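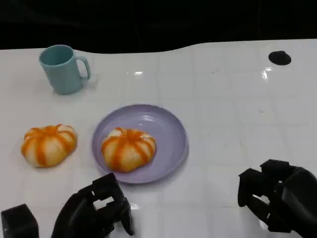

Pale teal mug on a white tabletop

Gredeo Tableware Hire: your questions answered

Hello, and thank you for stopping by. I answer the phone here myself, so I know quite well what people want to ask before they book, and I've tried to put most of it on one page. Please have a wander through it. If your question isn't here then do ring, any weekday up to 5 p.m., and if I'm in the washing-up room just leave a message and I'll call you back once my hands are dry.

What do you hire out?

Mugs, plates, bowls, cutlery, jugs, serving spoons, teapots of several sizes and two very large water boilers. We have plain white china and also reusable plastic, and plenty of people take a mixture, with china for the grown-ups' tables and plastic for the garden. We don't hire glasses any more, I'm afraid. We did it for a few years and the breakages broke my heart.

Which range should I choose?

It depends on where you're holding your do and who is coming. The china range is called Sudach and it's the heavier one, with a good thick rim that keeps tea warm nicely. Siltidik is our plastic range, and it's the one I'd suggest for school fairs, camping weekends, allotment open days and anything at all involving a bouncy castle. If you're torn between them, come and pick both up and have a feel of the weight. People nearly always know straight away once they've held one.

How many mugs will I need?

More than you have guests! For a short event, say a talk with tea at the end, one mug each plus a few spare is plenty. For an afternoon where people drift in and out, they put a mug down, forget where they left it and go and fetch another, and before long there's a whole row of them abandoned on the windowsill. I usually suggest half as many again for that sort of thing. We pack mugs in crates of 43, which I know is a funny number, but it's what fits in our crates without anything rattling, and we can make up a part crate if you want fewer.

What does it cost?

Mugs are 60p each for a weekend, whichever range you choose, and side plates are the same. Dinner plates and the bigger items are on the price list that we send out with your booking form. Washing up is included in all of these prices. There is also a deposit of £80, which you get back in full when the crates come home and have been checked.

Do I really not have to wash anything?

Really! Scrape the plates, tip out the dregs and put everything back in the crates it came in. A quick rinse of anything with egg on it would be a great kindness, though I won't hold it against you if you haven't had the chance. What I do ask is that you take out teabags and paper napkins, and please check the bottoms of the mugs for teaspoons. I once had a customer short of 11 teaspoons, every one of them sitting under cold coffee.

Can the plastic mugs take boiling water?

They're fine for tea and coffee made in the usual way. Please don't put them in a microwave or stand them on a hob or a barbecue. The last of those has been tried. If you're filling them for small children, leave the drink to cool for longer than you would in china, and test it yourself first.

Will the plastic make my tea taste odd?

I was fussy about this myself when we first bought them, being a china person by nature, and I drank out of one every morning for most of a November before I'd let them go out to customers. I couldn't taste any difference in tea. Strong squash or blackcurrant cordial can linger if it has been left overnight, so tell us if you've served it and we'll give those mugs a longer soak.

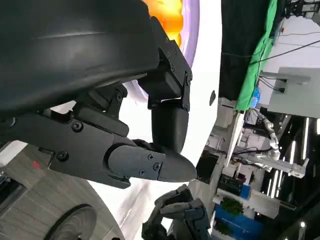 Tomaszewski

What if something gets broken or lost?

These things happen and you mustn't worry. We allow a couple of breakages on every booking without charge. After that we ask for the price of a replacement, which is listed on your form, and it comes out of the deposit so there's no second bill to deal with. Do keep hold of the pieces if you can do so safely and pop them in a separate bag, clearly marked. Please never put broken china back in with the whole pieces.

A mug has turned up after we returned everything. What should we do?

Put it by the front door and bring it over the next time you're passing. They turn up in flower beds, car boots and coat pockets. If we've already charged you for it, we'll pay you back, however long it has been.

Do you deliver?

We do, within 15 miles, for a small charge that depends on how far it is and whether there are stairs. We deliver on a Friday for weekend bookings. If you'd like to collect, bring a car with a flat boot and something soft to go under the crates – an old blanket is ideal. The china crates are heavy, so come with a friend if your back is anything like mine.

What's the largest booking you can manage?

Our record is a wedding tea for 157, with cups of tea, soup, cake and then more tea, and I'm pleased to say we had enough of everything except cake forks. For anything bigger than that, talk to us early and we'll tell you frankly whether we can do it.

How far ahead should I book?

Summer weekends go first, so for those I'd say as soon as you have your date. In the winter months a fortnight is usually enough, and sometimes we can help at a day's notice. It never hurts to ring and try.

Can I change my numbers?

Yes, up or down, until two days before you collect. After that the crates are packed and taped, although if you're only short by a handful I'll do my best to find you some more.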